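Search this site Search Go

Can It Hang Up a Hat Yet? An Interview With Aranka Sárközi

Aranka Sárközi tests household handling systems at Pramimar, a small engineering firm in Porville. Her group works on what she calls entry-hall chores: shoes, bags, coats, hats. She has a low opinion of demonstration videos and a high one of failure logs.

The first question was whether a machine can tidy a hallway today. "Parts of one," she said. "Rigid items with a known shape, yes. A shoe is acceptable. A shoe with the laces trailing is a different object, and a scarf is a different field."

Hats fall somewhere between. A baseball cap has one part that holds its shape and one part that doesn't, and the two are sewn together. According to Sárközi, the brim is the only feature her planner trusts. The crown can be full, flattened, or folded into itself, and the depth reading changes each time.
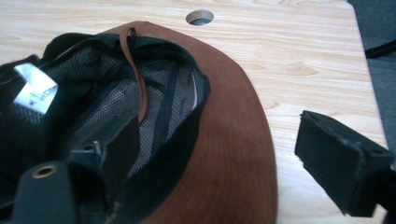 Porville, 03/11/2025

A cap lying upside down is the harder case. "The interior is black mesh, so the camera gets very little back from it," Sárközi said. "You have folds with deep shadow in them, a sweatband that creases, a white care label that is the brightest thing in there, and a strap. The detector likes the label. I don't want it to like the label."

Her preferred grasp is on the outer edge of the brim, with one finger above and one below. That requires a gap under the edge. When the brim lies close to the table, the lower finger pushes the cap along the wood and the attempt is scored as a miss. The alternative is to pinch the crown fabric from inside, and this works more often than she expected. It also leaves the cap hanging at an angle the planner did not ask for, so the hook at the end of the task becomes a matter of luck.

Asked for numbers, she gave them reluctantly. The group has logged 4,000 attempts on soft headwear. Turning a cap over and setting it down takes the current system 2 separate grasps. A person uses one and does not look.

Géza Barta, who maintains the grippers, sat in for part of the conversation. He considers finger pads the neglected part of the problem. "A hard pad slides on brushed material. A soft pad holds, and then it won't let go cleanly," he said. "You release and the cap comes along for three centimeters." He replaces pads on a fixed schedule and records the wear. Software staff, he added, do not read the wear records.

Shop floors came up next. Brorusow, a clothing distributor, asked the firm in June whether the same method could sort returned caps into bins. Sárközi's answer was a qualified yes. Bins are forgiving, orientation does not matter, and a dropped item can be picked again. She would not extend that answer to folding, tagging, or boxing.

"In a warehouse you can change the table, the light, and the bin," she said. "In a house you get the table they have."

She was then asked when a household might buy something that clears the hall without supervision. She declined to name a year. Her next milestone is narrower: 7 cap styles, any starting pose, placed brim forward on a shelf. Hooks have been postponed. Barta has asked for new pads before the trials begin, and the order has not been approved.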